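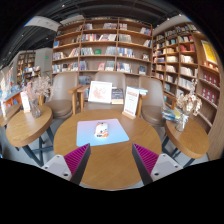
Suchbegriff eingeben … Suchen

Sprechnotizen, Vortrag Sketent, Stand 19. Dezember 2021

So, hallo zusammen! Kurz warten, bis die Tür zu ist. Ich rede heute über den langweiligen Teil - also den, an dem ich die letzten Monate gesessen habe: wie aus Greiferaufnahmen von Hand eine Policy wird, die auf dem Arm läuft.

Fangen wir mit der Pose an. Cokik rechnet die Bahn der Kamera aus Bild und IMU. Bücherregale mag das SLAM sehr gern, Kanten ohne Ende. Schwierig wird es, wenn man dicht über eine glatte Tischplatte geht und oben im Bild kaum noch Regal übrig bleibt. (Hier langsamer reden, im Juni hat das keiner verstanden!)

Greiferöffnung: holen wir uns direkt aus dem Bild, die beiden Finger sind ja immer drin. Die magentafarbenen Rippen lassen sich prima segmentieren - bis ein pinkes Buchcover dahinter liegt, dann springt der Wert. Lösung: Maske auf den unteren Bildbereich beschränken. Zwei Zeilen Code, drei Tage Suche.

Training: ungefähr 3000 Episoden, Batchgröße 128, die Policy sagt 16 Schritte voraus und wir fahren nur die ersten acht. Dann neu planen. Wer alle fährt, greift bei kleinen Sachen wie einer Computermaus gern daneben.

Latenz! Nicht vergessen! Paiva stempelt beim Empfang, Itau bei der Aufnahme. Wer das mischt, bekommt einen Arm, der zittert. Bei uns hat er gezittert.

Falls Zeit ist: Log im Viewer zeigen, sonst gleich zu den Fragen.

Kontakt | Impressum | © Sketent | Nach oben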